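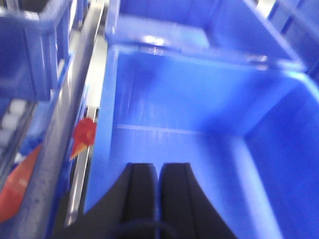
GROSURACH RECORDS TO RELEASE CLENDSKA'S SECOND ALBUM, "HENARE," ON VINYL FIRST

For release 11/6/23

Grosurach Records will release "Henare," the second album by the four-piece Clendska, as a vinyl record early next year. Streaming services will get it 90 days later. No singles will come out ahead of it, and there will be no countdown page, no teaser clips and no deluxe edition the week after.

We know how this sounds. Every small label with a slow release plan says it is bringing back the album, and most of those albums are on every playlist by the second weekend. We have doubts about our own plan too. A vinyl window did very little for the last two bands who tried it with us, apart from annoying people who don't own a turntable. Clendska asked for it anyway, and after some arguing we agreed to do it once and look at the results.

"Henare" has 11 songs and was recorded in October at Jastoddale, a former feed store with a high ceiling and bad heating. The band played most of it live in one room. We've been asked to say that this gives the record warmth. What it gives the record is drum sound on everything, including the vocal tracks, and on four or five songs that works very well. On "Second Ferry" you can hear the bass player put down a glass. The band wanted it left in and the mixing engineer wanted it out, and the band won.

The songs are shorter than the ones on the debut and there is less reverb. Guitars have been cut back to make room for an old electric organ that goes slightly flat in the last minute of "Toll Road." The lyrics are mostly about moving back to a small town and finding that rents have gone up there as well. Early listeners have called it a breakup record. The band says it isn't, and having read the lyric sheet we can't find a breakup in it either.

The first pressing is 1,335 copies. That is the number we can afford after the plant's minimums and the paper costs, and we would rather print it than call the record "strictly limited." If it sells out we will press more, on the same vinyl with the same sleeve. We don't do colored variants, numbered editions or store exclusives. Buyers who got three versions of one album last year have written to us about it, and they had a point.

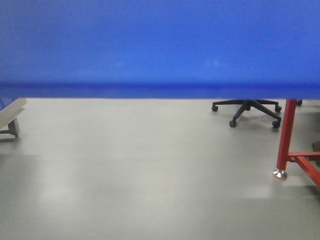
The sleeve has no band photo and no writing on the front, only the color blue. The band's first idea was a painting, followed by a collage, followed by a long debate over whether a plain cover was lazy. We thought it probably was, and then the proofs came back and looked better than either of the other two. The printed color is a medium royal, close to the big blue surface above the pale gray floor in the photo, with the same kind of deeper blue band running along the bottom. Titles and credits are on the back, in type large enough to read.

A word on numbers, as reviewers and bookers keep asking for them. Clendska's first album did fine. One song from it landed on a large mood playlist and was played a great deal by people who, as far as we can tell, were asleep or studying. Very few of them came to a show. The band drew up to 1,000 people on its best night and a good deal fewer on most others, and the rooms with the loudest crowds were in towns where the playlist numbers were close to nothing. We have stopped sending streaming totals to promoters and won't be including any in the press kit.

There will be a short run of shows around the release, with dates to be announced once the contracts are signed. We have put out tour posters before the contracts were signed in the past and don't plan to do it again. Ticket prices will include all fees wherever the venue allows it. Some venues don't, and those will be marked on the listing so that fans can decide for themselves.

Reviewers can request a private stream of the full album. It plays in order and cannot be skipped ahead, which some of you will hate. Please don't ask for the two best songs. We can't agree on which ones they are, and the band has changed its answer twice. Reviews may run at any time. We have never understood what an embargo does for a record this size.

Preorders open on the label's web store later this month. Cards are charged when the record ships, and if the plant is late, which is likely, we will email everyone with the new date as soon as we have it.

About Grosurach Records
Grosurach Records is an independent label that puts out a handful of albums a year, mostly guitar bands, some of them profitable.

Press contact
Write to the press desk through the contact form on the Grosurach Records site. Please include the name of your outlet and whether you have a turntable.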